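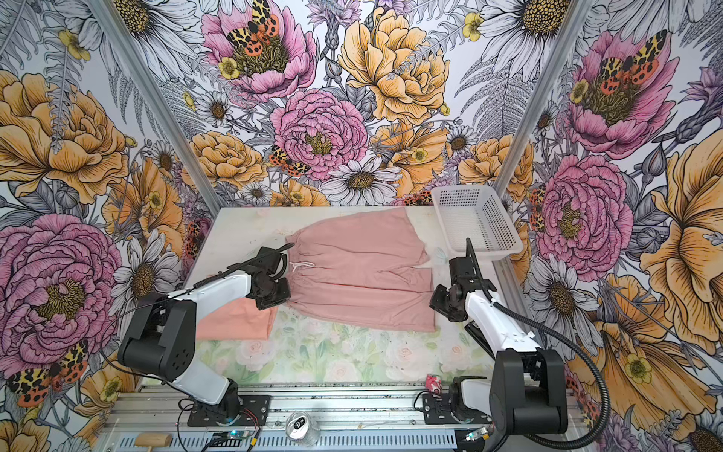

# Folding at Nendcombe

We do love a bit of pink in our folding corner, and the peony wallpaper (with its spotted moths!) has been such a cheerful backdrop for sorting clothes that I find myself lingering over the trousers far longer than I need to. Orathai chose the pattern, and I've grown very fond of it.

Tops come next, and I like to smooth out the deepest creases before turning in the sleeves. 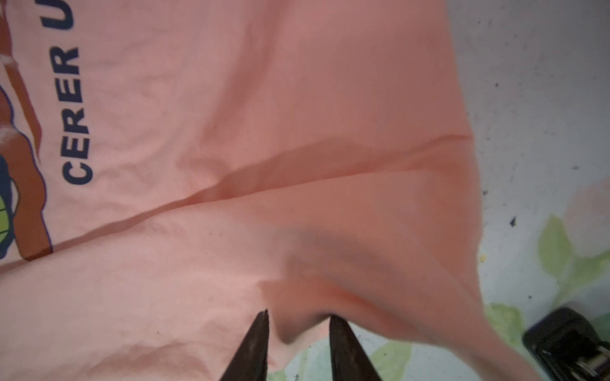 *Salmon-pink T-shirt with navy lettering, still rather rumpled.*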